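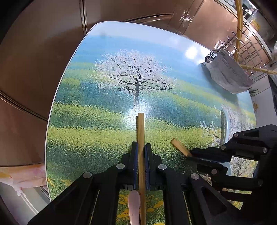

About Warnholm Supply

Warnholm Supply sells craft and classroom materials to schools, day centers, libraries and after-school programs. We are based in Clarstead, in the old Griffiths building on Mill Street, two doors down from the post office. Our warehouse, office and shop counter are all under the same roof.

The company was started by Helmut Vogler, who taught shop and art at the middle school for most of his working life. He had trouble getting small orders filled. Suppliers wanted to sell paper by the pallet, and the stores in town carried it by the sheet. He began buying in bulk and splitting the boxes with other teachers out of his garage. When the garage filled up he rented the back half of the Griffiths building, and later the front half as well. Helmut has retired from the daily work but still owns a share of the company and still has a key.

What we sell

Our catalog covers paper, card, glue, paint, brushes, yarn, felt, clay, beads, wood pieces, safety scissors and storage trays. We also carry a small line of sewing supplies and some basic woodworking tools for older students. We do not sell furniture, electronics or textbooks, and we no longer carry oil paints.

Most items come in a classroom pack and a bulk pack. Wooden craft sticks, for instance, are sold in bags of 50 or boxes of 500. If you need an amount in between, call us and we will usually split a box. There is no extra charge for this on wood, felt or paper. Clay and paint are sold only in sealed containers.

The house brand, Etodis, covers our own glue sticks, poster paint and drawing paper. We started it after a paint we had sold for years was discontinued and the replacements did not hold up well on cardboard. Etodis paint comes in pints and gallons. The paper comes in two weights, and the heavier one is what most art teachers order.

Who works here

Mehwish Jadoon runs the company day to day. She joined as a bookkeeper and took over as manager when Helmut stepped back. Questions about school accounts, purchase orders and tax-exempt forms go to her.

Tudur Craddock is in charge of the warehouse and deliveries. He plans the van routes and is the person to talk to if your building has a loading dock with limited hours or a door that is hard to find.

Wiroj Bunnag does the buying. He tests new products before they go in the catalog and writes the notes that appear under each listing. If a glue is slow to set on foam, his note will say so.

Jytte Nørgaard answers the phone, works the counter and puts together the project kits. She ran a library craft program before she came to us, and most of the kits are based on things she did there – paper lanterns, stick looms, felt bookmarks and so on. Each kit has an instruction sheet and enough material for 6 children.

Ordering and delivery

Orders can be placed by phone, by mail, at the counter or through the order form on this site. Schools and public programs can pay by invoice once an account is set up. Everyone else pays when the order is placed.

We deliver with our own van in Clarstead and the towns along the river. There is a small delivery fee, waived for larger orders. Anything farther out goes by parcel carrier. August is our busiest month, and orders placed then take longer to fill. Schools that send us their fall lists by June get theirs packed first.

Unopened items can be returned for a refund with the packing slip. If something arrives damaged, keep the box and call us before sending it back.

Visiting the shop

The counter is open to the public from 9 a.m. to 4 p.m. on weekdays. Parking is behind the building – turn in at the alley past the post office. The remnant bins by the door hold paper ends, felt scraps and odd lots of yarn, priced by the bag. They are refilled whenever we cut stock, usually in the morning.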